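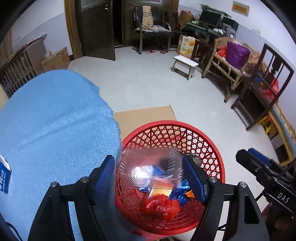

暮らし > 片づけ・ごみ

ホーム 新着 台所 掃除 住まい お便り

8月 文・編集部

シュージェン・シオン(Shuzhen Xiong)さんは、集合住宅「パチェコ」に住んで12年になる。全214戸の建物で、ごみの集積所は一階の裏手に一か所だけある。以前は台所と居間と寝室にそれぞれごみ箱を置いていたが、三年前にすべて処分し、居間の赤いかご一つにまとめた。

「三つあると、三つ空けて回らないといけないでしょう。袋も三枚いる。かごが一つなら、朝に一度持って出れば終わりです」

かごは近所の雑貨店「スケキエル」で760円だった。プラスチック製で、側面が網目になっている。もともとは野菜を入れるつもりで買ったという。

「野菜には大きすぎました。玉ねぎが下に沈んで、忘れたころに芽が出ている。それで居間に持ってきて、菓子の袋を入れ始めたのが最初です」

網目のかごをごみ入れにすると、中身が外から見える。来客のときに気にならないかと聞くと、シオンさんは首を振った。

「見えるほうが捨てに行きます。ふたつきの箱を使っていたころは、いっぱいになっても押し込んでいました。友達が来るときは、その前に空けておきます」

かごの下には段ボールを開いて敷いている。床がつるつるしたタイルなので、じかに置くと足が当たっただけで滑っていくそうだ。汚れたら段ボールごと替える。通販の箱がたまるので、敷くものに困ったことはない。

内袋はかけない。菓子や乾物の包みのような軽いものはそのまま放り込み、生ごみは台所で小さな袋に入れ、口を結んでからかごに移す。汁の出るものはこの段階で新聞紙にくるむ。集積所に出すときは、かごの中身を指定の袋にあけて、かごは手で提げて帰ってくる。
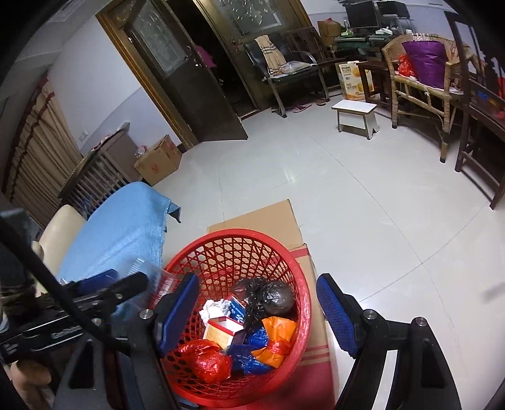 居間の赤いかご。下に段ボールを敷いている。

迷うのは透明なプラスチックの容器だという。惣菜や果物が入っていたもので、洗えば資源ごみに出せる。

「洗って乾かして、もう一回何かに使おうと思って、かごの脇に置いてしまう。輪ゴムを入れようとか、種を入れようとか。でも使うのは十個に一個もないです。今は、次の収集日までに使い道が決まらなければ出すことにしました」

ティッシュは丸めて捨てる人が多いが、シオンさんは自分が丸めた分についてはあまり気にしていない。かさばるのはむしろ菓子の袋のほうで、くしゃくしゃにして入れても中でまた広がってくる。細長く折って一度結ぶと小さくなると教わったものの、続かなかった。

「結ぶのは面倒です。上から手で押せばいいかなと思って」

かごそのものは月に一度、風呂場で洗う。網目の角に細かいくずが詰まるので、古い歯ブラシを使う。洗剤は「フラスゲート」の詰め替え用で、300ミリリットル入りを買うと半年もつ。縁は丸く厚みがあり、手で持っても痛くないところが気に入っている。

家具にかけてある水色の布も、同じ日に洗うことが多い。端のほつれは前から直していない。

「切ると、そこからまたほつれますから。縫えばいいんでしょうけど、ミシンは妹の家に行ったままです」

ごみ箱を減らして困ったことも聞いた。寝室で鼻をかんだときに捨てる場所がない、という答えだった。冬はポケットにティッシュがたまり、そのまま洗濯してしまったことが二度ある。

「冬だけ、寝室に紙袋を置こうかと思っています」

次に買うかごは決めていない。「スケキエル」には同じ形で緑のものもあるが、今のかごはまだ割れていない。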